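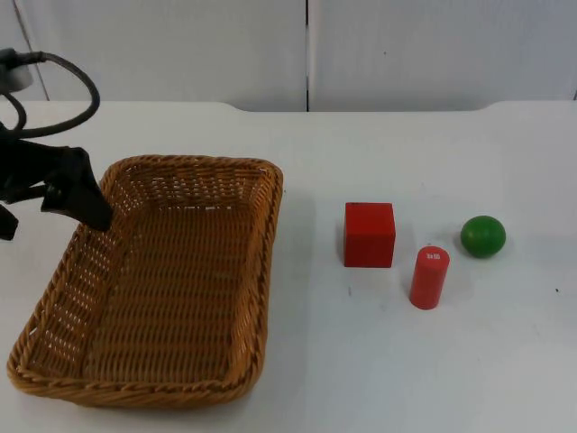
Starting layout, sorting task. Cube, cylinder, ball, one basket.

1/ Notes on the spring project in the Clikden robotics class. Task: put all three objects in the basket, in any order, with no human input after start. Posting the method first and the numbers after, so skip ahead if you only want the numbers.

2/ Two shapes share a color on purpose. Last term's set had three colors, and most groups wrote a color threshold and stopped there. With a red cube and a red cylinder, the threshold returns two blobs and you have to look at outline or height to tell them apart.

3/ The ball is the other problem. A grasp that is off center by a little still works on a cube, as the faces line up with the fingers when they close. The ball rolls away from the first finger that touches it.

4/ Control code runs on Ritora, the class's own stack. It is slow to start and the logging is good. We capped each run at 2,000 control steps. Anything unfinished at the cap is scored as a fail, including runs where the last object is in the gripper and on its way.

5/ The basket rim is thicker than I had it in the collision model. I had measured the outside walls and treated the whole thing as a box with straight sides. The walls slope. Fixed by modeling the rim as its own part and raising the approach height.

6/ Wicker is also bad for the depth estimate. The open weave lets the white table show through, so the wall reads as basket in one patch and table in the next. I dropped the walls from the fit and used the rim and the floor only. Much steadier.

7/ Midway state from the gripper-side view. Cube in the basket near the far rim, cylinder and ball still out on the table. This is the state I use to test replanning: the object list has to drop from three to two, and the red blob inside the basket must not be picked as a target again.
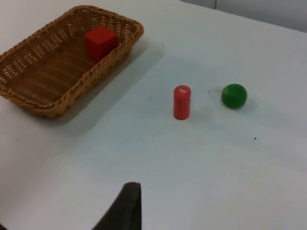 8/ The first version failed that test. It saw red, matched it to "cube, not yet placed" and went back in. Now any detection with its center inside the rim outline is marked done.

9/ Numbers. 108 scored runs, 28 fails. The ball accounts for more of the fails than the cube and cylinder put together. Timeouts were the next largest group, nearly all of them from repeated grasps on the ball, so arguably the same group.

10/ We also recorded 25 hand-guided runs for comparison. I have not used them for anything except checking grasp heights. The Homum group trained on theirs and will post separately.

11/ Known gaps: one table, one kind of light, basket always on the same side. I would not expect the rim fit to survive a darker tabletop without new thresholds.

12/ Next change is a slower close on the ball, with both fingers centered on it before either one makes contact. Code and run logs go up in July after the Orellana demo day. Questions about the rim model are welcome before then.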